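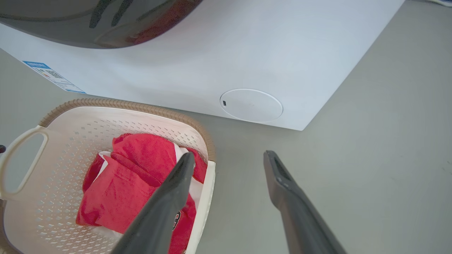

From: Andri Rainer
To: Jumo users list
Date: 4th January
Subject: Re: Drain filter, and the hardness setting

Gladys Barasa wrote:
> We moved into the flat in December and the water leaves a white crust on
> everything. The softener under the sink is a Jumo and it is still on the
> setting the last tenant left, which is 2. The machine has started to
> stop with water in the drum, so I cleaned the drain filter, and there
> was grit in it. Is the grit scale from the pipes? And should I turn the
> softener up before I do anything else? Kipchumba Mwakyusa told me to run
> vinegar through the lot.

Gladys,

Taking the softener first. The number on the dial is the interval between regenerations in days, so 2 is already a frequent setting. Turning it up makes the resin regenerate less often and you would get harder water towards the end of each interval. Leave it where it is until you have measured something.

What you need is the hardness on both sides of the unit. Use drop tests, as the paper strips are too coarse at the low end. Take one sample from the kitchen cold tap, if yours is plumbed ahead of the softener, and one from the softened side after running it for two minutes. If the readings are close together, the resin is spent, the bypass is partly open, or the salt has bridged.
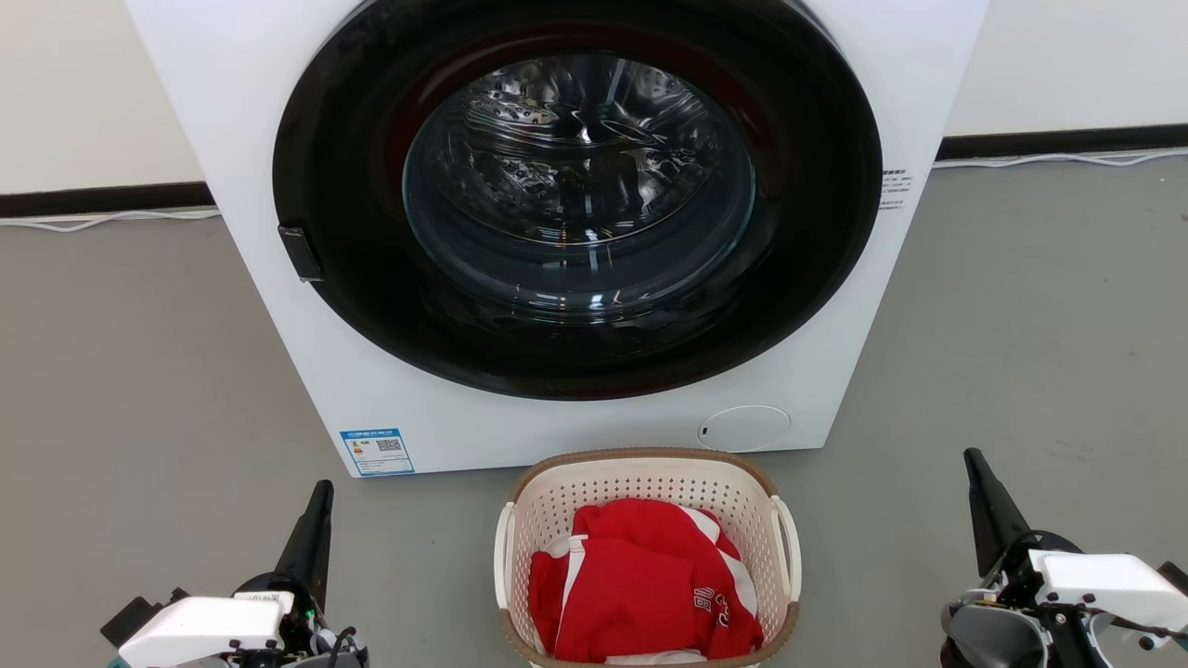 Check for a salt bridge with a broom handle. Push it straight down through the salt, gently, near the middle of the tank. If it meets a hard layer and then drops into a gap, you have found the fault. Break the crust up, leave the tank for a few hours so that brine can form, and start a manual regeneration. Mine had bridged when I bought it and the meter read 1577 litres since the last cycle, all of it unsoftened as far as I could tell.

On the grit: put a pinch in a saucer with some vinegar. Scale will fizz, sand will not. Resin beads are round, amber and all much the same size. If you find those, the lower screen in the softener has failed and you should shut the bypass before using any more water through it.

I would not run vinegar through everything. It is hard on some rubber seals, and it must not go into the brine tank. Citric acid is the usual choice for descaling, at the dose on the packet - and never along with bleach.

Kipchumba Mbwambo posted the part number for the lower screen last year, under the Cuvness thread. Please send both hardness readings when you have them, with the units.

Andri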